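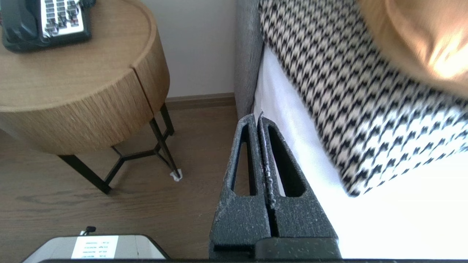
*Issue 40, page 5*

# The price of a free market

I have been told all my life that competition is good for me, in roughly the tone once used about cod liver oil. I believed it, and mostly still do. But I spent a good part of October trying to change my broadband supplier, and my faith has come back from the trip looking peaky.

The theory is simple enough. Firms want my money, I want the best deal, and out of this tug-of-war comes a low price and a decent service. Adam and Eve could follow it. What the theory leaves out is the hold music.

My supplier was Cirnel. I had been with Cirnel for years and been rewarded for my loyalty with a higher bill than the people who joined last week. When I rang to point this out, a pleasant young man told me the cheaper price was for new customers only. I asked how I might become a new customer. He said I would have to leave first. I have since thought about this a good deal, and I can't think of another relationship run on those lines that we would call healthy.

So I left, for Jeltano, which offered me five months at half price. It was only when the first letter came that I noticed, on the back, that Jeltano and Cirnel are both owned by Gatti. My great act of consumer freedom had moved me from one of the firm's pockets to the other. I had filled in two forms to do it, and somewhere a manager had been able to report both that I had been lost and that I had been won.

Now, I don't think this is wicked. I have friends who do, and who would like the whole business nationalised by teatime. They are too young to remember waiting months for a telephone, and choosing its colour from a list of one. I remember it well. The state was no kinder to me than Gatti is, and its hold music was worse, there being none.

What bothers me is that we go on calling this a market. A market, as I understand it, is a place with several stalls and several people shouting. If one man owns all the stalls and pays different lads to shout, you may still come home with a cabbage, but you should not be lectured on the wonders of choice while you carry it.

The comparison site was no help. Cillirent listed over 700 deals for my postcode, which sounds like riches until you try to read them. I gave up at 40. By then I could no longer tell a bundle from a package or a saver from a super saver, and I would have signed anything that promised to stop. I suspect I am the customer they had in mind. A person with two choices compares them. A person with 700 picks the one at the top, and the one at the top has paid to be there.

The remedies I would like are dull ones. Put the owner's name on the front of the letter, in the same size type as the offer. Charge old customers what you charge new ones. Let the regulator block a merger now and then, if only to keep its hand in. None of this would frighten a banker, and Karl Marx would have slept through it.

Meanwhile my five months are running down. When they are up, I am told, Cirnel would be delighted to have me back.

15 Dec 2023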